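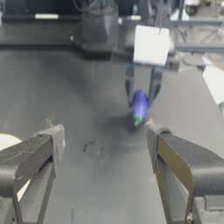
According to the woman from Fostcombe, the gaskets were the wrong kind of round. She said this over the phone on Wednesday, slowly, as if to a dog she liked.

I asked what other kind there was. She said hers had been round all over and ours were round on average.

We had shipped 600 of them. Nudport Rubber had never shipped 600 of anything that matched, and I'd had a paper plate of cake to mark the occasion. I put the fork down and went to see the press.

The press was a Moulin, older than the building, and it ran at 180 degrees or at whatever it felt like. The night shift had left a note taped to the gauge: "Reads low. Or high. Ask days." I was days.

I pulled a gasket from the tray and rolled it down the aisle. It set off well, thought things over by the trim bench, and came home to me in a gentle curve. The whole floor watched. Somebody clapped.

So I called Fostcombe back and offered her 20 percent off. She offered me the gaskets back. We settled on 40, and she wanted to know, while she had me, whether we could do them in a softer compound, for a customer in Prirnel who made toys for cats.

"Do they need to be round?" I asked.

She went away to check. I could hear her walking, then a door, then a long talk I couldn't make out. I finished the cake.

"They'd prefer not," she said.

I took down the order and wrote a new note for nights.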